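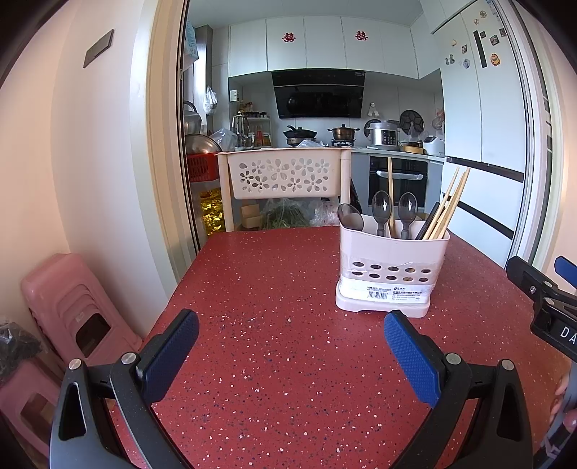
Search this diary
Go

June 13, 2025

Spent most of the day on the Ikstead offer. They sell a home task service called Tendine. You send them a list of chores, they do them in a real kitchen or dining room with hand-held grippers, and you get back the recordings with labels. I have to tell Itzel by next week if we should buy it for the Rurnmont project or keep doing our own.

The starter plan is 115 recordings over three weeks. The price is fair. It is more than we pay now if you only count hours, but I never count the time I spend fixing labels at night, and I should.

Started with utensils. We asked for spoons and chopsticks in and out of a holder because that is where our own arm does worst. Thin round things roll, and the fingers have to come almost together before they have hold of anything. I watched the sample set twice, once at normal speed and once slow. The grips looked good to me. What I liked less is that the label file only has one word for "pick up," and it uses it for the table and the floor both. I want those split. The reach is different and the background is different.

I wrote that down and went on to the floor part.
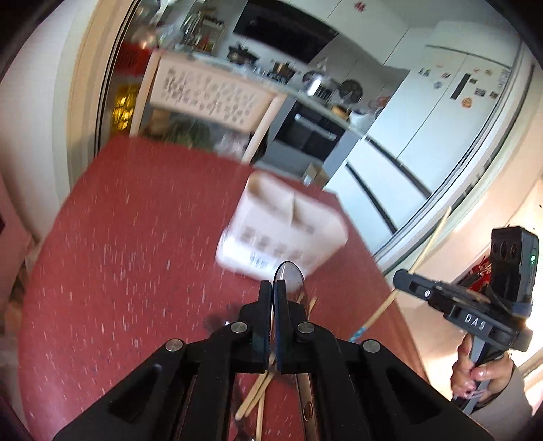 Clear plastic is a sore point with us. Our depth readings go bad on it and I end up throwing half of the clips away. Ikstead says in the plan notes that see-through items are included at the same rate, which surprised me. I asked Higinio Tapia, our contact there, to confirm it in writing. He answered before lunch and said yes, same rate, but no promise on depth quality. Fair enough. I would not promise that either.

Lunch was leftover rice. Called the dentist, moved the appointment to July.

In the afternoon I went through the contract, 23 pages. Most of it is normal. The part on redo requests is thin. It says we can send back clips that "do not meet the agreed standard," and then the standard is not written down anywhere I could find. Marked it in yellow. Ebrahimi had the same trouble with another supplier and it took them months to get one batch redone.

Then back to the table clips, looking only at finger placement. 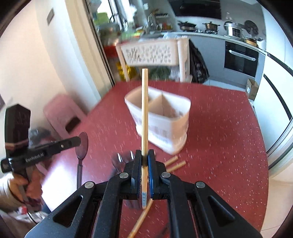

Chopstick held upright between the pads, with the caddy behind it.

I like that the room is left the way people keep it, with vegetables and pots in view. Our own set was shot on a bare gray bench and the arm got confused the first time we put a bowl behind the target. Some of the background moves around in these and some things are blurry. I can live with the blur if they tell us which clips have it. Asked Higinio for a flag on those too.

Where I am tonight: I would take the starter plan, not the yearly one. Conditions are the split label, the blur flag, and a written standard for redos. Itzel will ask about the price first so I will put that at the top.

Still need to check if their file format opens in our viewer without the converter. Forgot to do it. Tomorrow morning.

Bed at 11.

This site uses cookies to remember your settings. Accept | Learn more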